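Illance Bedside Clock — Setup Guide
Section 2: Placement, Time Setting and Backup

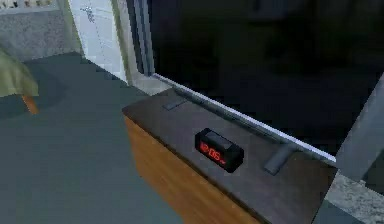 Figure 2. Black digital alarm clock with red LED display on a wooden cabinet.

2.1 Placement

1. Choose a flat, level surface within reach of the bed.
2. Keep the clock at least 2 inches away from walls, curtains and lamps.
3. Route the power cord behind the furniture. Do not run it under a rug or mattress.
4. Plug the adapter into a wall outlet. The display flashes until the time is set.

CAUTION: Use only the adapter supplied. Other adapters may fit the socket but supply the wrong voltage.

2.2 Setting the time

1. Press and hold TIME until the hour digits flash.
2. Press + or – to change the hour. Check the PM indicator before going on.
3. Press TIME once. The minute digits flash.
4. Press + or – to change the minutes, then press TIME to save.

NOTE: If no button is pressed for 40 seconds, the clock leaves setting mode and discards the change.

NOTE: In 12-hour mode, noon is a PM time and midnight is an AM time. An alarm that goes off 12 hours late has usually been set with the wrong indicator.

2.3 Setting the alarm

1. Press and hold ALARM until the alarm time flashes.
2. Set the hour and minutes as in 2.2.
3. Slide the alarm switch to ON.
4. To test the sound, hold SNOOZE and press ALARM.

2.4 Backup battery

The backup battery keeps the time during a power failure. The display stays dark and the alarm does not sound until power returns.

1. Unplug the adapter.
2. Open the battery door on the underside with a small Phillips screwdriver.
3. Insert one coin cell with the + side facing out.
4. Close the door, tighten the screw and reconnect the adapter.

WARNING: Keep coin cells away from children. If a cell is swallowed, get medical help at once.

Replace the cell every March — the clock does not show a low-battery warning.

Was this section helpful? 19 comments · 40 shares

Georges Chidiac
The PM note fixed mine. I had the alarm set for 6 in the evening.

Njoroge Swai
Does 2.4 apply to the older model? My battery door has a clip and no screw.

Related guides
Illance Bedside Clock — Section 3: Display Brightness
Matar 400 Clock Radio — Quick Start
Prikivov Wall Clock — Mounting Template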